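Kategorie: Mitmachen / Ehrenamt / Naturbeobachtung

Fledermäuse zählen am Hostberg: Wir suchen Mitwirkende für den Sommer

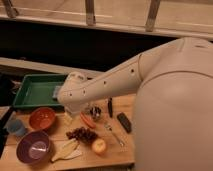
Grüne Schale auf dem Holztisch, am Rand ein kleiner graublauer Gegenstand.

Für die Saison 2019 sucht die Arbeitsgruppe Fledermausschutz Hostberg Personen, welche abends gerne draußen sind und uns bei der Beobachtung von Sommerquartieren helfen möchten. Vorkenntnisse sind nicht nötig. Geduld ist wichtiger, und ein warmer Pullover schadet auch im August nicht.

Wir betreuen zurzeit 162 bekannte Quartiere zwischen Hostberg und Trundberg: Dachböden, alte Bäume, eine Brücke und mehrere Scheunen. Viele davon wurden im letzten Jahr nur ein einziges Mal besucht. Das möchten wir verbessern.

Ihre Aufgabe
Sie übernehmen ein Quartier in der Nähe Ihres Wohnortes und zählen dort an sechs Abenden die ausfliegenden Tiere. Gezählt wird ab Sonnenuntergang, die Beobachtung dauert normalerweise zwei Stunden. Die Ergebnisse tragen Sie in einen Bogen ein, den Sie von uns bekommen — auf Papier oder als Datei, wie es Ihnen lieber ist. Auch ein Abend ohne Tiere wird bitte eingetragen.

Was wir erwarten
Sie sind mindestens 16 Jahre alt; unter 18 brauchen wir die Unterschrift der Eltern. Sie betreten keine Dachböden ohne Erlaubnis des Eigentümers und fassen keine Tiere an. Wenn Sie ein verletztes Tier finden, rufen Sie bitte zuerst Kiran Bisht an, die Nummer steht auf dem Bogen.

Was wir bieten
Eine Einführung im Vereinsraum mit anschließendem Rundgang, einen Handdetektor als Leihgabe und die Erstattung der Fahrkosten. Ein Honorar können wir leider nicht zahlen. Wer sich für die Bestimmung der Rufe interessiert, kann später am Kurs von Brândușa Buzatu teilnehmen. Dieser Kurs hat nur fünf Plätze und wird nach der Reihenfolge der Anmeldungen vergeben.

Anmeldung
Schreiben Sie uns eine kurze Nachricht über das Kontaktformular, mit Ihrem Namen, Wohnort und den Wochentagen, an denen Sie meistens Zeit haben. Fragen beantwortet gerne Dinesh Katiyar, auf Deutsch oder Englisch. Sie können sich auch zu zweit für ein Quartier melden — das ist bei den größeren Gebäuden sogar angenehmer. Den Termin der Einführung schicken wir allen Angemeldeten per E-Mail.

Zuletzt aktualisiert: 2019-01-23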